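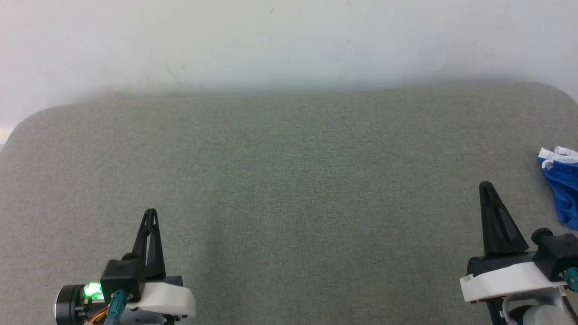
The Wiler Fabric-Topped Folding Bench

We have been making the Wiler for a good few years now and it is still the piece people write to us about most, usually to ask whether they can have a second one for the spare room. It is a bench for doing the laundry on, with a soft, upholstered top and rounded corners, made to stand with its long edge against the wall so that socks don't disappear down the back. You can sit on it to put your shoes on, of course, and plenty of people do, but folding is what it was drawn up for.

The cover

The cloth is our own Relent weave, a grey-green with lighter and darker fibres running through it. We tried a flat colour first and found every bit of lint showed up by Saturday lunchtime, so we went back to the mill and asked for something with more of a speckle to it. It has a slightly felted feel under the hand, enough grip to stop a slippery football shirt sliding off while you are reaching for the next one, and it is rated to 2,000 rubs a week in our own rather fierce testing cupboard. The cover zips off along the back and goes in a cool wash. Please don't tumble it (we have had some very sad, very small covers sent back to us!).

What it is like to fold on

If you have only ever folded on a bed or the kitchen table you may be surprised how much nicer it is to have something firm but soft at the right height. Jersey and sports things are the real test, as they never want to lie flat.
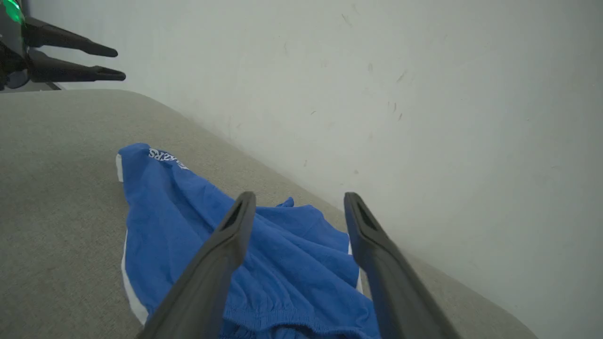
Blue shorts with a ribbed waistband and a white stripe down the side are just the sort of thing we mean: all creases and bunched-up cloth when they come out of the basket. Find the waistband first, smooth it out against the bench, then lay one leg over the other so the white trim lines up. Two more folds and they will go in a drawer quite happily. The paler top also makes it easy to see a dark or bright garment properly, and to spot the sock that has got stuck inside it.

Sizes and fitting

The bench comes in one length, 126 cm, and takes 200 kg spread evenly. The feet adjust by hand if your floor is uneven. Leave a finger's width between the back edge and a painted wall, as any fabric will mark emulsion in time if it rubs.

Goes well with

Ullo stacking trays, which slide underneath and hold a week's folded things for a family of four
Yorath wall rail, for shirts that need to hang
Relent spare cover, grey-green only for the moment

We cut the cloth in batches of 1,000 covers, so the shade can shift a touch from one batch to the next. If you are matching a bench you already own, send us the number on the label inside the zip and we will look out the nearest we have.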